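THE HEGAZY STREET TENANTS' NEWSLETTER

June issue

The cupboard under the stairs

Every building has a room that belongs to everyone, and ours is the cupboard under the stairs on the Hegazy Street side. It was meant for bicycles. At some point before most of us moved in, a person with a box of paperbacks decided that the box was only going in there for the night, and the box is still there, along with what I can only call its descendants.

The management company, Dremard, has written to say that the fire inspection is coming up and that the cupboard has to be empty by the end of the month. They wrote to us in the spring as well, and in the winter before that, but this time the letter was on thicker paper, so we should take it seriously.

I went down there one evening with a flashlight and a notebook to make a list. The list reached 263 items before I lost the will, and I was counting a bag of coat hangers as one item. I will not print the whole thing. A selection, for those who may recognize their own property and feel a pang:

A fondue set, missing the forks.

A set of encyclopedias that goes from A to R, after which the world apparently stopped being interesting.

A rowing machine, folded. It took me a good ten minutes to unfold it, which was more exercise than I think it has ever given anyone.

Two artificial Christmas trees, one inside the other in a way I would rather not examine.

A fish tank with gravel still in it.

A framed certificate for completing a course in office organization. The glass is cracked and it was under the rowing machine.

Paint. So much paint. Most of it is the beige of the second-floor hallway, a color we stopped using when we all agreed it looked like weak tea. There is enough left to do the hallway again if anyone has had a change of heart.

If any of this is yours, please come and get it. There is no shame in it and no questions will be asked, except possibly about the trees.

What happens to the rest

I rang three places about taking things away, and the results were mixed.

The charity shop on the corner will take books, kitchen things and clothes, provided they are clean and arrive before noon. They will not take encyclopedias. I had barely gotten to the first syllable before the man on the phone said no. I gather he says it a lot.

Toris, the hauling firm with the green trucks, will take anything at all and charges by how much of the truck you fill. Their quote for the entire cupboard was $343, and that is with us carrying everything to the curb. Split between all the apartments it is not terrible. Split between the people who will admit to having used the cupboard, it comes to $343 each, and I'd be paying it.

The city recycling center on Sotus Road is free, and it has the advantage of letting you throw things yourself, an underrated pleasure at our time of life. You do have to sort. Metal goes in one place, wood in another, and small appliances go to a window where a clerk looks at your toaster with real sorrow. Paint is accepted if the lid is on and you can say what it is. "Weak tea" was not an option on the form.

My suggestion is that we do all three in order. People claim what they want, the good stuff goes to the charity shop, and whoever has a car with a proper trunk makes a run or two to Sotus Road. Whatever is still standing after that can go to Toris, and by then it ought to be a much smaller slice of truck.

A word about sorting

I have done this sort of clear-out before, with a parent's house, and I learned a few things that I pass on for what they are worth.

Do not open the photo albums until the end. I mean it. An afternoon is gone, you are sitting on the floor, and you have learned that your uncle once had a mustache.

Use hard-sided bins if you can. Cardboard boxes that have spent years in a cupboard have opinions about being lifted, and the opinion is generally that the bottom should stay where it is. I still have a scar on my foot from a slow cooker.

Make your piles a long way apart. We put "keep" and "dump" next to each other in the driveway, and at the end of the day there was one pile, and my sister's good boots have not been seen again.

Cables are a category of their own. Everyone has a drawer of them, and there is a whole suitcase in our cupboard. You will be tempted to go through and match each one to its gadget. The gadgets are gone. Let the cables join them. The recycling center takes them by the armful and has never once asked me what the gray one was for.

And decide in advance who gets the last word. In my family it was whoever was holding the trash bag, and this worked much better than voting. For the cupboard I propose that anything unclaimed by the last evening of the month belongs to the person carrying it out, who can do as they please with it. If you see the rowing machine in my window, you will know how that went.

Dates and practical matters

The cupboard will be unlocked every evening this month from 4 o'clock until dark. The light in there works if you hit the switch with the side of your fist. Please don't leave the door propped open with the fish tank, as happened last week, when someone on the ground floor walked into it with both arms full of laundry.

If you claim an item, put a strip of masking tape on it with your apartment number. The tape is on a nail inside the door. Writing "mine" on the tape does not help, although I admire the confidence of whoever did it.

Please do not add anything to the cupboard. I realize this should go without saying, but between my first visit and my second a floor lamp had appeared, and it was warm.

Once it is empty, Dremard says they will paint the inside and put up hooks so it can go back to being a place for bicycles. I asked what color they had in mind. They said they would be happy to use up any paint we had on site.
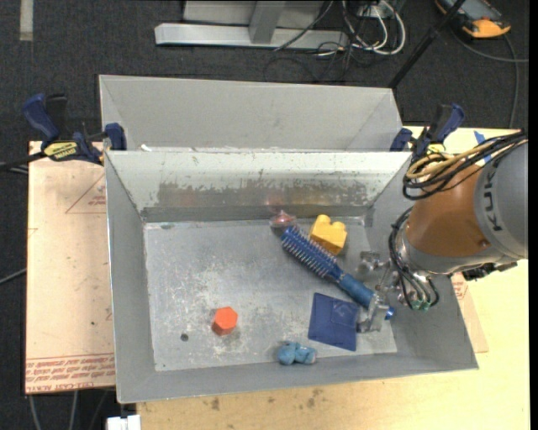
Noise on the back stairs

The thumping that several of you wrote in about is the laundry room door, which has lost its rubber stop. A new one is on order. Until it arrives, please close the door by hand after 10 at night, and if you are the person who has been putting a folded newsletter in the hinge, thank you for finding a use for it.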